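Okay, a few posts tonight on the Adov survey, because my inbox is full of it and I'd rather answer everyone at once. Bear with me, I do go on!

The part getting shared is the line saying people in Adov now trust the neighboring government in Groltis more than their own. It's in the report, yes. But please look at how many people were asked that question before you pass it along.

The full survey reached 389 adults. Only 356 answered the section on foreign leaders, and when you get down to the trust comparison you're at 290 (the rest said they had no opinion, and I have a lot of sympathy for them, it was a long questionnaire).

Among those who did answer, the gap was 13 points. That's a real gap and I'm not brushing it off, but the fieldwork was done in June, right in the middle of the border talks, when feelings were running high on both sides.

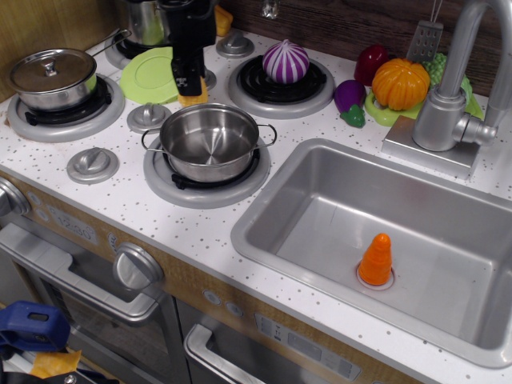
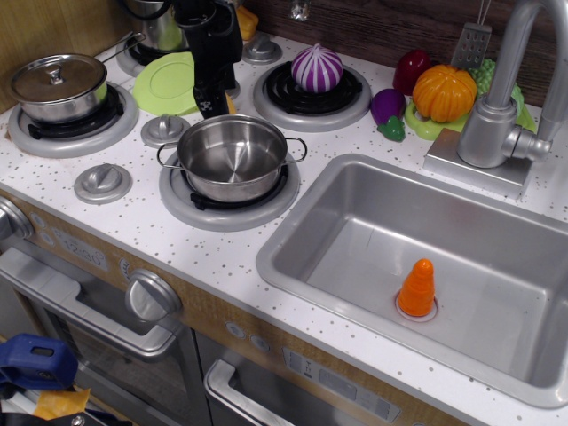 the little stove and its pots 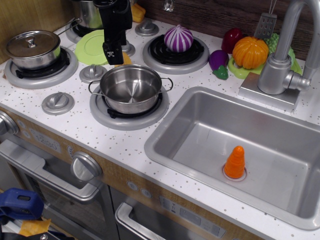
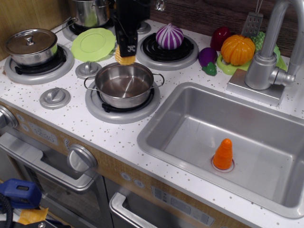

Behrouz Arabzadeh wrote back that the timing bothers him less than the wording, since the Adov version asked about "leaders" and the Groltis version asked about "the government," and people hear those very differently.

He's right, and I should have caught it. I went back to both questionnaires this evening and the mismatch is there on the second page, plain as day. So if you're comparing the two countries side by side, go gently.

I'll post the wording from both versions tomorrow, once I've had some sleep and checked my translation. Thank you all for reading this far, and for being so kind about my typos!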